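Neseck Tryout Results: README

Results and sign-up records from the open wrestling tryouts run by Neseck at the Pirkmont and Utley halls. Maintained by Ohemaa Ofori. Last changed in February, when the Utley scores were added.

What is in it

tryouts.csv has one row per person per day. 228 people signed up and 111 of them turned up and were scored. People who signed up and stayed away are kept in, with the score columns left blank.

judges.csv has one row per score given. Each person was marked by 3 judges, who did not confer until the end of the session.

venues.csv lists the two halls, the ring size used and the start times. Pirkmont began at 9 am, Utley at half past ten.

Columns that cause trouble

ring_name is whatever the person wrote on the form. Spelling has been left alone, so the same name can turn up in two versions.

weight_kg was self-reported at Pirkmont and measured at Utley. Do not compare the two halls on it.

promo is the mark for the talking round, out of ten. At Utley the microphone failed for part of the morning and 11 people did theirs without it. They are flagged with mic = n.

bumps is the mark for falling safely. A blank means the judge did not see enough to give one. It does not mean zero.

callback is y or n. It was decided in a meeting after the scores were in, and a few people with middling marks got a y. There is no formula behind it, so please stop asking for one.

What is not in it

Real names, phone numbers and medical forms are held separately and will not be released. Anyone under eighteen has been taken out. The Hemmin tryout was run by a different promoter with a different score sheet, and I have not tried to merge it.

Known faults

Two judges at Pirkmont swapped sheets after the break. I have put back the rows I could be sure of and marked the rest with check = y. Times in the cardio column are in seconds at both halls, although the Utley paper sheet says minutes.

Use

Free to use for club and student work. Say where it came from and which month's copy you used. Corrections go to Ohemaa, with the row number and the file name in the message.
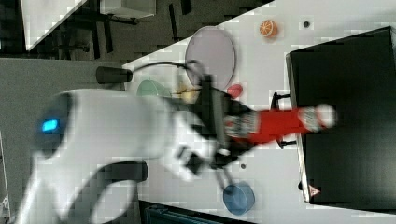

If a correction changes a score, the old value is moved to the notes column and stays there.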